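Civora Technical Support Portal
Ticket 181
Product: Skirken motion planner, release 4, with the Hiduvia perception package
Category: Planning / self-filter
Severity: Medium
Opened: March 2021
Submitted by: Philomena Nic Giolla, Daly Manipulation Laboratory
Status: Closed, resolved by configuration

Summary of the reported issue

The planner rejects valid pick requests on the two-arm bench and returns START_STATE_IN_COLLISION. The fault is intermittent. It is more frequent when both arms are near the middle of the table, but it has also been recorded with a single arm working alone. The objects named in the collision report are anonymous occupancy cells, never a named link or a registered object.

Wrist views, orange ribbed fingers in both. 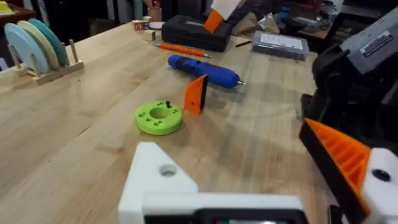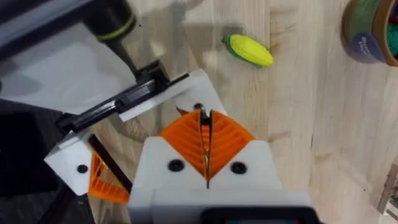
Tarek Erraji: Thank you for the report. Before this ticket is assigned, please confirm whether the self-filter is running on the wrist cameras, the fixed camera, or both. The default launch file enables it for the fixed camera only. Please also attach the planner log at debug level and the complete collision report for one rejected request. A summary of the report is not sufficient, as the cell coordinates are needed.

Philomena Nic Giolla: The filter is enabled on all camera streams. The debug log has been uploaded to the ticket. It contains over 80 rejected requests from one working session. In every rejected request I have examined, the reported cells lie close to the fingertips of the arm that is about to move, or close to the fingertips of the other arm.

The laboratory has already taken the following steps without result:

Restarted the planner and cleared the occupancy map between requests.
Repeated the hand-eye calibration for both wrists. The residuals were within the limits stated in the manual.
Reduced the map resolution. The rejections became less frequent, but small parts on the bench were no longer represented, and the setting was restored.
Disabled collision checking for the finger links. The requests were then accepted. We do not regard this as an acceptable permanent setting on a bench shared by two arms.

Tarek Erraji: The last step is informative. It indicates that the arm poses themselves are acceptable to the planner and that the map contains points which should have been removed before insertion. Please do not operate both arms with finger checking disabled. The ticket has been assigned to the perception group.

Perception group, first response

Erdal Oral: I have replayed the uploaded log against the robot description supplied with the ticket. The self-filter removes points by comparing the depth image with a rendered model of the robot. Any point that falls inside the model, enlarged by a padding distance, is discarded. Points outside the padded model are passed to the occupancy map as obstacles.

The description file models each finger as a closed triangular solid in its undeformed shape. The physical fingers are ribbed and flexible. Two consequences follow.

First, a depth camera looking at an open ribbed structure at short range will return mixed values along the edges of the slats. Some of those values fall behind the finger and some in front of it. The ones in front are outside the model and survive the filter.

Second, a flexible finger that is bent against its neighbor or against a part will leave its modeled volume entirely. The filter has no knowledge of that deformation. The joint encoder reports the position of the finger base and nothing further along.

I would ask the laboratory to check one additional item. The filter for each wrist camera should render both arms. In the configuration supplied, the left camera renders only the left arm and the right camera only the right. A finger of the other arm that enters the view will therefore be inserted as an obstacle in full. When the second arm is later asked to move, it begins inside its own image.

Philomena Nic Giolla: The configuration was copied from our single-arm station, and the second description was added to the planner but not to the filters. I have now added it to both wrist filters. The rejections involving the other arm have stopped. Those involving the moving arm's own fingertips continue at a lower rate.

Erdal Oral: That agrees with the replay. The remaining rejections belong to the first group. Please set the padding for the finger links only. A global increase would remove points belonging to parts that are close to the palm, and the planner would then be unaware of them. The parameter accepts a value per link. A value of 35 millimeters has been sufficient in the replay, although it is generous, and I would prefer that it be regarded as a starting point.

Query concerning the color mask

Jeferson Prado: I maintain the grasp software on the same bench and wish to add a question to this ticket. We had considered removing the finger points by color instead of by geometry, on the grounds that the fingers are mostly orange and the table is pale wood. A color mask would follow the finger when it bends, which the model cannot do. Is this supported?

Erdal Oral: A mask input is supported. The filter will accept any binary image that is aligned with the depth stream. I would advise against a mask based on color alone. In the first of the two attached views there is an orange wedge standing on the bench beside the green disc, and an orange pencil farther back. A color threshold wide enough to cover the finger in changing light may be expected to remove such items as well. The planner would then treat the space they occupy as free.

If the laboratory wishes to proceed, the mask should be applied only inside a region around the rendered finger, so that it has no effect on the remainder of the image. The region can be obtained from the filter itself by subscribing to the rendered model output and dilating it. An orange part held between the fingers will still be removed, and held parts should therefore be attached to the gripper explicitly in the planning scene.

Jeferson Prado: Understood. Attachment is already performed by our grasp node after the fingers close. We will implement the bounded mask and report.

Verification

Jeferson Prado: The bounded mask is in place on both wrists. With the mask active, the finger padding could be lowered considerably, and the parts standing near the palm are retained in the map. The recorded session was replayed with the new settings and no request was rejected for a start state in collision. A fresh session on the bench gave one rejection. The log showed that the mask image had arrived after the depth image to which it belonged, and the filter had used the preceding mask.

Erdal Oral: Please set the synchronization policy to exact time and ensure that the mask node copies the time stamp of the color image without alteration. If the mask is late, the filter will hold the depth image until the queue is full and then discard it. A discarded depth image is preferable to an unfiltered one. The map will simply be updated at the next cycle.

Jeferson Prado: Both changes have been made. The mask node was writing its own time stamp. No further rejections have been recorded.

Philomena Nic Giolla: Finger collision checking has been enabled again for both arms, and the laboratory is content for the ticket to be closed.

Closing entry

Enda Dolan: Resolution recorded as follows. The wrist filters were configured for one arm on a two-arm bench, and the rigid finger model did not cover the deformation of the ribbed fingers. Corrected by adding both robot descriptions to every filter, by per-link padding, and by a bounded color mask with exact time synchronization.

Two follow-up items have been opened by Civora. The configuration checker will issue a warning when the planner loads a robot description that is absent from an active self-filter. The manual section on flexible fingers will be revised to include the bounded mask arrangement, and it is scheduled for the July documentation update.

Customers with the same symptom should inspect the rendered model output of each camera with the second arm in view before changing any padding value. Related reports should be opened as new tickets with a reference to this one.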